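The ferry to Flarnedham left at 20 past, and my sister and I were on it with our father's coat in a shopping bag. He had asked for the coat twice. The home was warm enough, but he wanted it on the hook by his door.

We bought tea at the kiosk and sat inside. She had the letter from Ertürk, the lawyer's office, and read me the part about the house. It had sold for less than we wanted. After the roof and the fees there was 3,117 left for each of us.

"He lived there 42 years," she said.

I drank my tea. A man across the aisle was asleep with his mouth open.
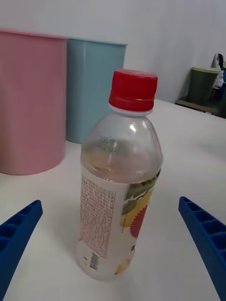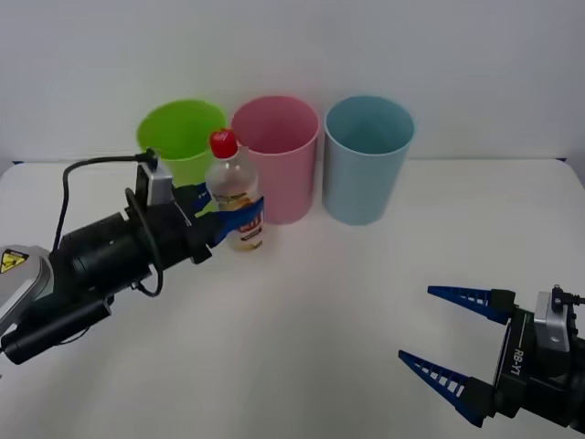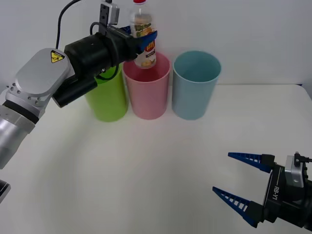 My sister said she didn't want the money yet, and could I keep hers with mine until January. I said I could. Then she asked if we should tell him at all, or let him go on thinking the house was there.

I said he would ask about the pear tree. He always did.

"Then we tell him about the tree," she said, and moved the bag onto her lap as the engine slowed.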